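Open day at Gudthorpe

Our ladies' league got an invite to the open day at Gudthorpe in June, and I put my name down before I'd even finished reading the email. I've driven past those gates for years and never once turned in. Ebony Ngata drove, I had the snacks, and Maëlle Lachance sat in back with everybody's clubs across her knees (the trunk was full of folding chairs, long story).

First thing, you check in at the pro shop and they hand you a tee time, a scorecard and a lunch ticket. Rhys Maihi runs the shop and he was so patient with us! I asked him three different questions about where to park a pull cart and he answered all of them like they were new. Then we went out to the range, where Nikau Hoani was giving short lessons. He moved my ball back in my stance maybe an inch and I quit topping my 7-iron. I've been topping that club since last fall. 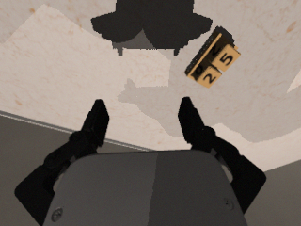
After that we played 9 of the 18 holes, two-person scramble. The front side is friendlier than it looks from the road, with wide fairways and hardly any water until you get to the sixth. The greens are another matter - fast, and they all seem to lean toward the creek. Maëlle three-putted from what I would have called gimme range and said something in French I won't repeat. Ebony rolled one in from the fringe on the eighth and you could hear her two fairways over.

Lunch was chicken salad on the patio. Tarık Kaplan, the greenskeeper, came by and talked about the bunkers they're rebuilding on the back side. It's slow work, one hole at a time, so they were steering the open day groups away from 12 and 13. I'd have liked to see the par 3 at 14, which everyone says is the pretty one, but we ran out of afternoon.

Ebony and I finished 2 over, good for third place and a sleeve of balls each. She's already lost one of hers. They do a Thursday-style nine-hole league in the evenings for guests, and the sign-up sheet is in the pro shop by the register. Bring a hat, there's no shade at all between the fourth green and the fifth tee.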